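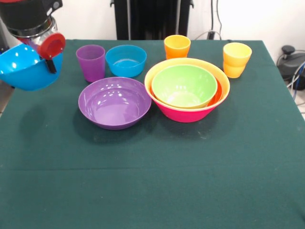
Plastic cups and bowls: sorting out the hall cupboard

The crockery cupboard at Likholm hall was emptied on the last Saturday in March, and the plastic picnic things have now been washed and gone through. There were more of them than anyone expected. Groups have been leaving odd pieces behind for years, and the lower two shelves had reached the point where the door would not shut.

We have kept 70 pieces. Anything split, badly scratched or warped by the dishwasher has gone to recycling at Drivbridge. The rest is in good order and can be used by any group that books the hall, at no extra charge.

The colours are a mixture – purple, orange, bright blue, light blue, lime green, pink – and no attempt has been made to put them back into matching sets. Some of the larger bowls are a different colour inside from outside, such as the pink ones with pale yellow. They all do the same job.

A few points for those using them:

Bowls go on the middle shelf. Put small ones inside large ones, so that a little lime green bowl sits in a big pink one and takes up no more room. Please do not stack more than six high.

Cups go on the bottom shelf. The yellow and orange ones fit into each other well, but they grip if they are put away damp. If two are stuck, stand the lower one in warm water for a minute and twist gently. Do not use a knife.

Everything should be washed by hand in the kitchen sink. The dishwasher is for china only.

The plastic is not suitable for the microwave or for very hot soup. Use the white china bowls on the top shelf for that.

The dark green cloth has been kept as well and is folded in the drawer under the hatch. It covers one table and shows every bit of fluff, so give it a good shake outside before you put it away. It can be washed at 30 degrees. Please do not put it in the tumble dryer.

Several pieces that plainly belong to somebody are in a box by the kitchen door. They include a Domine flask with no lid, two cake tins and an Uchida lunch box. If any of these are yours, please collect them before the end of the month. What is left will go on the table at the plant sale.

We are still short of jugs. If you have a plastic one at home that you no longer need, with or without a lid, it can be left in the kitchen at any time when the hall is open. We do not need any more plates.

The cupboard key is back on its hook, and the new code for the key box is 3486.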